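Griffnähe als Geschäftsgrundlage
Wie die Kassenzone im Lebensmittelhandel neu geordnet wird 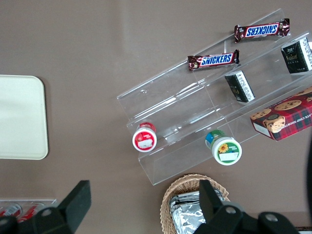 Von Marlene Osterkamp
Redakteurin für Handel und Verbraucher

Die letzten Meter vor der Kasse gehören zu den am dichtesten geplanten Flächen des Lebensmittelhandels. Was dort liegt, wird selten auf einen Einkaufszettel geschrieben und dennoch gekauft: Schokoriegel, Kaugummi, Batterien, Feuerzeuge. Über Jahrzehnte galt die Anordnung dieser Waren als Angelegenheit der Hersteller, die Regale stellten, Plätze bezahlten und die Bestückung überwachten. Inzwischen nehmen viele Handelsunternehmen die Gestaltung wieder selbst in die Hand.

Die Gruppe Visser, die 229 Märkte betreibt, hat ihre Kassenzonen im vergangenen Geschäftsjahr vollständig überprüft. Anlass war die Einführung der Selbstbedienungskassen. Wer seine Ware selbst einscannt, steht kürzer in der Schlange, hält beide Hände beschäftigt und blickt auf einen Bildschirm. Das klassische Süßwarenregal, auf Wartezeit ausgelegt, verliert unter diesen Umständen einen Teil seiner Wirkung. In den Märkten der Gruppe sind die hohen Drahtregale deshalb weitgehend verschwunden. An ihre Stelle treten niedrige, gestufte Aufsteller, die eine kleinere Auswahl zeigen.

Der Ladenbauer Skernden, der einen großen Teil der Umbauten ausgeführt hat, beziffert das durchschnittliche Sortiment einer Kassenzone nach der Umstellung auf weniger als die Hälfte des früheren Umfangs. Der Verlust an Fläche wird durch häufigere Nachbestückung ausgeglichen. Für das Personal bedeutet dies zusätzliche Wege, die in den Dienstplänen zunächst nicht vorgesehen waren. In mehreren Filialen wurde die Nachbestückung daher auf die Zeit vor Ladenöffnung und auf den frühen Nachmittag gelegt.

Neben der betriebswirtschaftlichen Frage steht eine gesundheitspolitische. Elternverbände fordern seit langem Kassen ohne Süßwaren, und einzelne Märkte bieten solche Durchgänge an. Die Erfahrungen sind uneinheitlich. Eine Befragung des Instituts Vudholm unter 1762 Haushalten ergab eine deutliche Zustimmung zum süßwarenfreien Angebot, doch nur eine Minderheit der Befragten gab an, beim Einkauf gezielt danach zu suchen. Das Institut weist darauf hin, dass die Länge der Schlange für die Wahl der Kasse in der Regel den Ausschlag gibt – auch bei Familien mit kleinen Kindern.

Anders stellt sich die Lage in Kantinen, Wartebereichen und kleinen Verkaufsstellen dar. Dort fehlt die Schlange häufig ganz, und der einzelne Riegel konkurriert mit dem Getränkeautomaten. Der Großhändler Hargate beliefert nach eigenen Angaben 2354 solcher Standorte und hat sein Angebot auf 2 Grundausstattungen beschränkt, die sich allein in der Breite unterscheiden. Abgerechnet wird monatlich, Restbestände nimmt das Unternehmen bis Ende Mai zurück, bevor die Sommerwärme den Absatz von Schokolade erschwert.

Für den Handel bleibt die Kassenzone trotz aller Veränderungen eine ertragreiche Fläche. Die Gruppe Visser prüft derzeit, ob frisches Obst und Nüsse dort dauerhaft geführt werden können. Offen ist vor allem die Frage der Haltbarkeit – Bananen vertragen den Platz neben der Eingangstür im Winter nur schlecht. Über das künftige Sortiment soll nach Abschluss der laufenden Testphase entschieden werden.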